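Open Day at Bromgate Park
2022-08-11
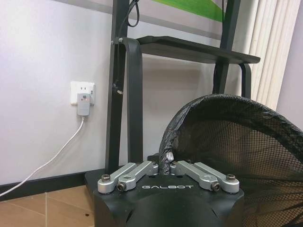

Marcus Tellefsen

Bromgate Park opened in 1926 and has had baseball in it nearly every summer. The park's current owners hold an open day once a season, when the team is on the road, and let people walk through the parts that are closed on game days. I drove over in the morning and stayed until they shut the gates.

Parking is free on the open day. The lot on the first base side fills early, and after that you get sent to the grass field behind the feed store, a ten-minute walk. Admission was six dollars. They take cards at the main gate only. Tickets came through Jirneo, the same system the club uses for games, and my code would not load on the phone until I turned the brightness up and logged in again. The man behind me had printed his out and went straight through.

Tours left from under the grandstand, in groups. While waiting I looked at the photo boards along the concourse wall, which go back to the mill league teams. Captions are typed on index cards and several have slipped down behind the glass. There is a good shot of the outfield under water after a February flood. The old fence is standing in it up to the advertising, and the left field light pole has a rowboat tied to it. The card gives no year.

The first stop was the home clubhouse. It is smaller than I thought it would be. The lockers are open wooden stalls painted dark green, with a shelf on top and a hook on each side. The carpet is new. The showers were redone over the winter and the guide was plainly more interested in them than we were. From there a ramp leads down to the dugout, and the ceiling over the ramp is low enough that there is foam padding on the beam. Anyone over six feet should duck anyway.

We were allowed on the warning track but had to stay off the grass. The right field line is short and the wall there is high, with a chain-link section on top, so a lot of fly balls that would be home runs in other parks turn into doubles. Center field is deep. The ground slopes up a little before the wall in left, enough to feel it when you walk it, and visiting outfielders have been complaining about it as long as I have followed the league. The guide said leveling it has been priced twice and dropped both times.

The batting cage is under the third base stands. Kids could take swings against a machine set at a slow speed, and the line was long all day. The bats were Lobo composites, mostly in youth sizes, and helmets were provided. I skipped the line and went on to the bullpen. The home pen runs alongside the left field seats, and the plate end is in shade by early afternoon. You stand much closer to the catcher's spot than any seat gets you.

Murkadico had a table near the visitors' gate with gloves to try on and a man relacing old ones. You could leave a glove in the morning and pick it up before closing. I had brought my first baseman's mitt, which has had a broken lace in the web for two seasons, and he fixed it in less time than it took me to eat a hot dog. The charge was lower than I expected, and he tied the ends off properly. New gloves were on sale too, stiff as boards, all of them. I tried a 12-inch infield model and put it back.

The press box was the part I had come for. You get up there by an outside stair behind home plate, and they only let a few people up at a time, so the wait was long and in the sun. Inside there is one counter running the full width with windows that fold up on hooks. The official scorer's seat is in the middle. The scorebooks are kept in a metal cabinet at the back, more than 200 of them, and for the open day a few had been set out on the counter under clear plastic. One was open to a game that ended 43 to 11 in a town league before the war. The scorer had run out of boxes in the fourth inning and carried on in the margin in very small pencil. I would have liked longer with it.

Most of those books have never been entered anywhere. The season totals on the club's site start well after the park opened, and anything earlier comes from newspaper clippings, which disagree with each other about spelling and sometimes about who won. Scanning has begun on the oldest ones. The woman running the press box said the pages would go online a season at a time, with no date set.

Food was limited to one stand. Hot dogs, peanuts, lemonade, and a chicken sandwich that had sold out by noon. The restrooms on the third base side were open and clean. Bring a hat, as the only shade in the seats is the back rows behind the plate.

I sat up there for the last half hour with the mitt and watched the grounds crew water the infield. They start at third and work around. The gates closed at four, and it took a while to get out of the grass field, where there is just the one exit onto the county road.

Contact | Copyright 2022, all rights reserved | Back to top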